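Bus Stop Times Map: Frequently Asked Questions

Hemach Passenger Information Office
Page updated on 30 December 2023

On this page we collected the questions which passengers, schools and shop owners send us most often about the Stop Times Map. The map shows bus stops, planned departures and temporary changes on the routes in Hemach and in the villages which are connected to it. If your question is not answered, the contact details are at the end.
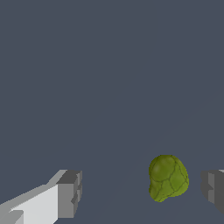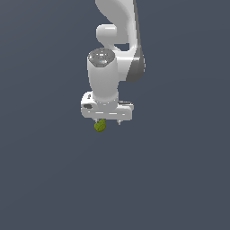
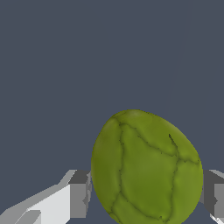
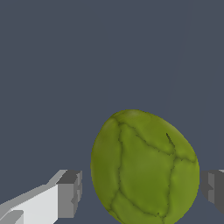
Do I need an account to use the map?

The map is open to everybody and you can look at all stops and departures without signing in. An account is necessary only if you want to save your stops or receive messages about changes. To create one you give an e-mail address and choose a password. We do not ask for your home address or telephone number.

What is the difference between the Stop Times Map and the old timetable page?

The old page was a list of PDF files, one for each route. They were made for printing and it was difficult to read them on a telephone. On the map you choose the stop first, and then you see every route which departs from it. The PDF files are still available under "Printable timetables", and we will keep them as long as people are using them.

Are the times on the map real or planned?

They are planned times, taken from the timetable. When a departure is cancelled by the operator before the start of the day, it is crossed out on the map. We do not show the present position of the bus. This needs a device in each vehicle which sends its position, and the operator has such devices only in the newer vehicles. We prefer not to show half of the buses and leave passengers guessing about the others.

How often is the data updated?

The timetable is loaded each night. Temporary changes, for example a closed street or a moved stop, are entered by the duty person between 6 in the morning and the end of office hours. If a road is closed suddenly in the evening, the map may not show it until the next morning. In such case please look at the notice on the stop or ask the driver.

Which routes are included?

All 29 routes which the town orders from the operator are on the map, together with the night route to Nowicki. School buses are not included, because they are ordered by the schools and their stops can change from one term to another. The private line to the Pestance bathing lake is shown in summer only, and its times are given to us by the company which runs it.

I typed the name of my stop and the map did not find it. What is wrong?

Most often it is the spelling. The search accepts names with and without Polish letters, but it does not accept shortened words, so "St." will not find "Station". Try to type only the first five letters and choose from the list. If the stop is still missing, move the map with your finger to the street and look for the blue circle.

Some stops also changed their names last February, when the numbers were removed from them. "Market 2" is now "Market, Church side". The old names are still painted on a few shelters.

Why are there two circles for one stop?

Each circle is one side of the road. Buses going to the centre and buses going away from it do not stop in the same place, and on wide streets the distance between the two sides can be up to 90 metres. When you touch the circle, the direction is written under the name. Please check it before you save the stop. Saving the wrong side is the most frequent mistake which is reported to us.

Can I plan a journey with a change?

Not on this map. It answers only the question "what departs from here and when". For journeys with a change we recommend the Flallell planner, which takes our timetable data every night. There is a link to it in the menu. Please note that the planner counts five minutes for each change, and for a passenger with a pushchair or heavy bags this may be too short.

What do the colours mean?

Blue circle: the stop works normally.
Orange circle: the stop works, but at least one route is changed today.
Grey circle: the stop is closed and the replacement is written in the description.
White circle with blue edge: stop on request. You must give a sign to the driver.

If you have difficulty with distinguishing colours, turn on "Letters in circles" in the settings. Then each circle also has a letter: N, C, X or R.

How can I receive messages about my stop?

Sign in, open your stop and press "Tell me about changes". You can follow up to 6 stops with one account. Messages come by e-mail, usually in the afternoon of the day before the change. We do not send text messages at present. If the e-mails do not arrive, look in your spam folder first — with some mail providers they go there every time until you mark one of them as wanted.

Does the map work without internet?

Only partly. If you saved a stop, its departures for today and tomorrow are kept in your telephone and you can see them without connection. The background map will be empty and temporary changes will not be loaded. At the top of the screen you will see the hour of the last update.

Is there information about low floors and high kerbs?

For stops, yes. In the description of each stop you will find if the kerb is raised, if there is a shelter and if there is a bench. This was checked on foot by our colleague Zuzanna Bednarek, who also noted the stops where a parked car often blocks the place for the ramp. For vehicles we cannot promise anything. The operator plans low-floor buses for most departures, but a vehicle can be exchanged in the last moment. If you must have a ramp, call the operator the day before.

May I use the data on my own website or in a school project?

You may, also for commercial purposes. The files are under "Data for download" and we ask for two things: write where the data comes from, and write the day on which you downloaded it. The second point is important for us. We had complaints about wrong times which came from a hotel website with a timetable from three years before.

The format is described in a short document in the same place. Questions about the format are answered by Witold Cieślak. He works on this part-time, so please allow a few days for the answer.

Can I put the departures of one stop on a screen in my shop or waiting room?

Yes. Open the stop on a computer, choose "Large view" and leave the browser window open. The page refreshes itself every minute. It was prepared for the health centre on the request of Trinidad Olmedo, who manages the reception there, and now it is free for everybody. Any computer with a modern browser is enough. Set the screen so that it does not go to sleep, and restart the browser once a week or it becomes slow.

I found a mistake. How do I report it?

Open the stop and press "Report a mistake". Please write:

the name of the stop and the direction
the route number
the hour you saw on the map
what is written on the printed timetable at the stop

When the map and the printed timetable are different, please trust the printed one until we check it. Every report is read by a person, and you will receive an answer if you left your e-mail address.

The bus did not come at all. Should I report it with the same form?

No, this form is only for the map. Complaints about late or missing buses go to the operator, and the address is written inside each vehicle, behind the driver's seat, and in our menu under "Complaints". Write the route, the stop and the planned hour. If you send it to us we will pass it on, but it will take longer.

What do you do with my information?

If you have no account, we keep only the number of visits for each stop, without any connection to a person. If you have an account, we keep your e-mail address and your list of stops. You can delete the account by yourself in the settings and both are removed the same night. We do not sell or give addresses to anybody, including the operator.

Will the map be available in other languages?

It is available in Polish and English now. A Ukrainian version is being translated and will be opened when all stop descriptions are ready. If you notice a strange expression in the English version, we are glad to receive a correction.

Contact

Questions about the map: Bożena Bednarek, Passenger Information Office
Questions about stops and shelters: Genowefa Brzozowska, Roads and Stops Section
Both offices are on the ground floor of the Hemach town hall, entrance from the car park side. Printed timetables in large letters can be collected at the same desk, free of charge.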